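Offene Türen in der Papiermühle Edden

Um kurz nach neun stand ich mit nassen Schuhen vor dem Tor der alten Mühle in Edden und war schon begeistert, bevor überhaupt jemand aufgeschlossen hatte. Man hört das Wehr nämlich vom Parkplatz aus, und wenn der Wind richtig steht, riecht es nach nassem Leinen. Einmal im Jahr, immer im September, lässt die Manufaktur Kistoder Besucher durch alle Räume gehen, auch durch die, in denen an diesem Tag gearbeitet wird. Ich wollte seit Ewigkeiten hin, und diesmal hat es endlich geklappt!

Los geht es unten im Lumpenkeller. Dort liegen die Stoffe sortiert nach Leinen, Baumwolle und Hanf, und eine Frau mit beneidenswert ruhigen Händen trennte Knöpfe von alten Hemden ab. Wir durften mithelfen. Ich habe mich an einem Bettlaken versucht und dabei gelernt, dass Nähte grundsätzlich raus müssen, weil der dicke Faden sich anders zerfasert als das Gewebe und später als Knötchen im Bogen sitzt. Die abgetrennten Knöpfe landen übrigens in einem Glas am Eingang, da darf sich jedes Kind einen aussuchen (ich habe auch gefragt, ich durfte auch).

Eine Treppe höher steht der Holländer, und der ist laut. Drei Stunden läuft eine Füllung für das feine Briefpapier, für Aquarellpapier deutlich kürzer, damit die Fasern länger bleiben. Der Mühlenmeister zog mit einer Kelle etwas Stoff heraus, verdünnte ihn in einem Glas Wasser und hielt es gegen das Fenster. Man sieht dann kleine Wolken treiben, und an der Form dieser Wolken liest er ab, wie lange es noch dauert. Ich sah Wolken. Er sah zwanzig Minuten zu wenig.

Dann die Bütte! Auf die hatte ich mich am meisten gefreut. Das Sieb ist schwerer, als man denkt, und der Trick liegt im Schütteln: einmal nach vorn, einmal quer, dann stillhalten, bis der Glanz von der Oberfläche verschwindet. Mein erster Bogen hatte in der Mitte ein Loch, der zweite war links doppelt so dick wie rechts, der dritte ging durch. Neben mir schöpfte ein Mädchen von vielleicht zehn Jahren einen makellosen Bogen nach dem anderen und gab mir sehr höflich Tipps.

Im Pressraum wird zwischen Filzen gestapelt, 37 Bogen pro Stoß, dann kommt die Spindelpresse drauf. Vier Leute ziehen am Balken, das Wasser läuft in die Rinne und von dort zurück in den Mühlgraben. Auf dem Trockenboden hängt alles an Leinen aus Rosshaar, die Luken stehen auf der Wetterseite zu und auf der anderen offen. Es war so still dort oben, dass ich viel länger geblieben bin als geplant. In guten Jahren gehen von hier 3.000 Bogen allein an Buchbinder hinaus.

Zu Mittag gab es Linsensuppe im Hof und Pflaumenkuchen vom Verein aus Zarnside, der für sein Wehrfest sammelt. Wer dort isst, sollte sich den Platz an der Mauer sichern, da scheint die Sonne bis zwei Uhr hin.
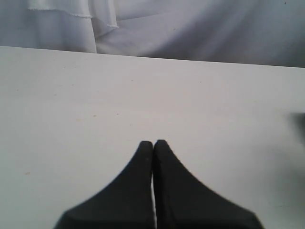 Zwei schwarze Greiferfinger über einer hellen Tischfläche, dahinter weißer Stoff

Text: Lertchai Thongdee, Reisen und Handwerk

Am Nachmittag zeigte eine Buchbinderin aus Kaewsai, was aus den Bogen werden kann. Sie faltete mit dem Falzbein, stach die Lagen vor und heftete auf Bänder, und das in einem Tempo, bei dem ich nach der zweiten Lage den Faden verloren hatte. Ihre Hefte mit Kleisterpapierumschlag konnte man kaufen, ich habe zwei genommen und ärgere mich über das dritte, ein dunkelgrünes, das dann weg war.

Im Laden liegen außerdem Restbogen nach Gewicht, und da lohnt sich das Wühlen sehr. Mein schönster Fund ist ein bläulicher Bogen aus alten Arbeitshosen mit dem Wasserzeichen von 69, einer kleinen Forelle. Der wird gerahmt.

Zur Anreise: Der Bus aus Zarnside hält direkt an der Brücke, am Sonntag fährt er nur alle zwei Stunden. Feste Schuhe anziehen, der Keller ist rutschig. Die Schöpfplätze werden morgens am Tor vergeben, und gegen elf war die Liste voll. Außerhalb des offenen Tages führt die Manufaktur donnerstags kleine Gruppen nach Anmeldung, dann allerdings ohne Bütte.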